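Ketent Share House Guide
Section 6: Packing the shoes away
Put together by Petronella Nkuna, last updated 2021-05-06

If you've just moved in, welcome! This is the bit of the guide I get asked about most, which I find a little funny given the whole of Section 4 is about the hot water. The hall rack holds whatever you're wearing this month. Everything else gets boxed and goes up on the Lennox shelf in the linen cupboard, and I'd love it if we all boxed things the same way so I can find my boots in July without unpacking half the house.

What you'll need

Your shoes, a shoebox with a hinged lid, an old brush with stiff bristles, a dry cloth, and a marker. Mandla keeps a stash of flattened boxes behind the ironing board. Plain brown ones are the go, and please leave me the tall one with 715 pencilled on the end, it's the only one my hiking boots fit.

6.1 Getting the shoes ready

1. Take the shoes outside and knock them together, soles facing. Do this over the garden bed and not the back step, please, I've just swept it.

2. Go over the soles with the brush. Get right into the tread. For slides and thongs, do the footbed too, where all the grey stuff settles.

3. Wipe down the straps with a damp cloth. If a strap has little holes punched in it, run the corner of the cloth along them and don't bother with a toothpick (I snapped one off in a hole and it's still there).

4. Leave them somewhere airy overnight. The laundry windowsill is good, the top of the dryer is not.

CAUTION: Foam and rubber slides don't like heat. I put a pair in front of the heater once and they came out a full size smaller, curled up like bacon. Shade only.

Note: Leather has its own page, 6.4. I use Stoltia cream on mine but whatever you've got is fine.

6.2 Folding up the box

1. Check that the cardboard is sound. Press your thumb into the bottom corners. If it gives, it's been damp at some point, so put it in the recycling and grab another one.

2. Fold up the long sides first, then the short ends over the top of them, and push the tabs down into the slots until they sit flush. You may need to lean on it a bit with the heel of your hand.

3. Bend the lid back and forth along its crease a couple of times. A fresh crease is stiff and the lid will keep flopping shut on your knuckles until you've done this.

4. Put the box on the floor to fill it. I know the bed is tempting, but a box on a doona tips the minute you lean over it, and the tiles give you a nice flat surface and room to spread out. Kneel on a cushion if your knees are anything like mine!

5. Write your name on the short end that will face out. Just your name and what's inside, e.g. "Petronella, boots". Anything on the lid disappears once there's another box on top.

6.3 Packing sandals and slides

These are the easiest of the lot, so I'd start with them if you're new to this.

1. Stand the lid straight up at the back, out of your way.

2. Lay the first slide in lengthways, hard against one side of the tray.

3. Lay the second one next to it. They hardly ever fit perfectly side by side, so let one sit on a slight angle and overlap the other. That's fine, as long as the straps aren't being squashed flat by anything heavier.

4. If the straps are tall and soft, tuck a bit of scrunched paper underneath. Stiff moulded straps hold their own shape and I leave them empty.

5. Have a last look before you close up. You want both shoes of the pair (yes, really, ask Mandla about his odd sneakers), no stones rattling around, and nothing poking up past the rim.

Note: Don't put a second pair in on top, even if it looks like there's room. The lid bows, and then the box above it slides off when somebody opens the cupboard door.

CAUTION: Check the floor around you before you stand up. With the brush and whatever the kids have left lying about, it's very easy to put your foot on something while you've got your arms full.

My usual layout for a pair of teal slides, one leaning over the edge of the other, with the lid still up:
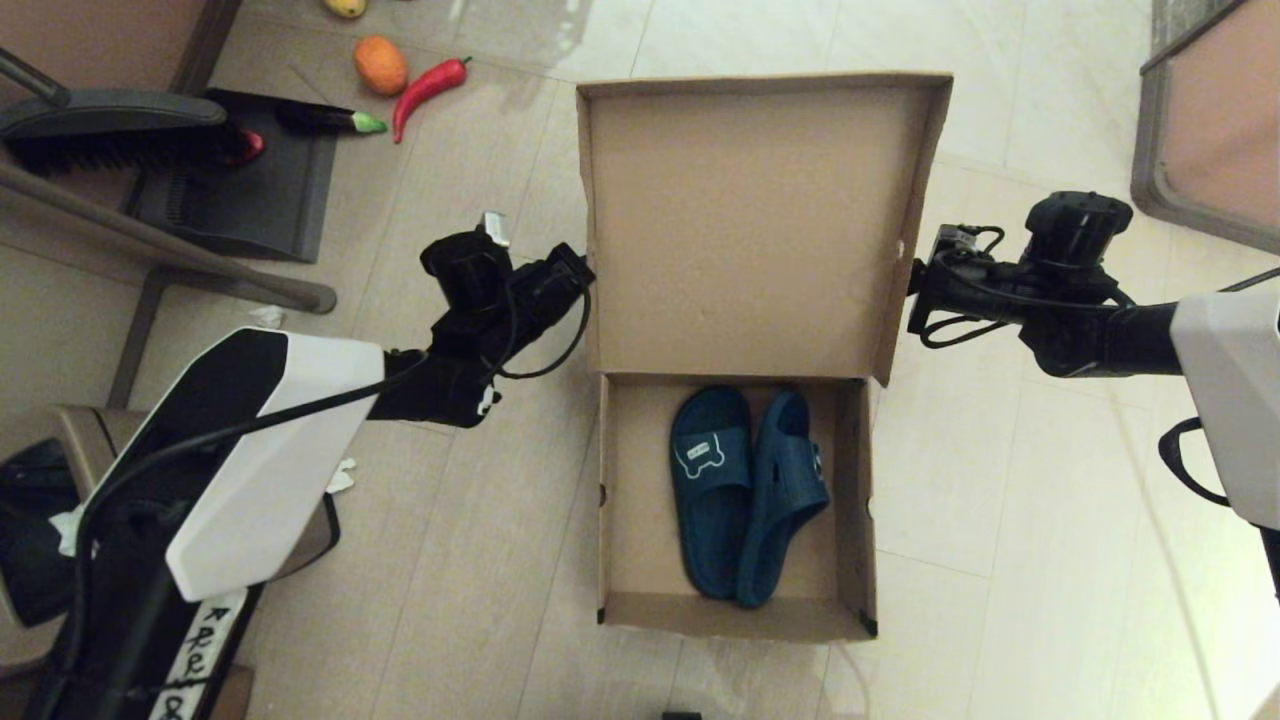 6.4 Leather shoes and boots

1. Take the laces out and wash them separately in a sock.

2. Work the cream in with a soft cloth, going lightly over the seams, and leave the shoes overnight before you buff them.

3. Stuff the toes with paper and pack them heel to toe.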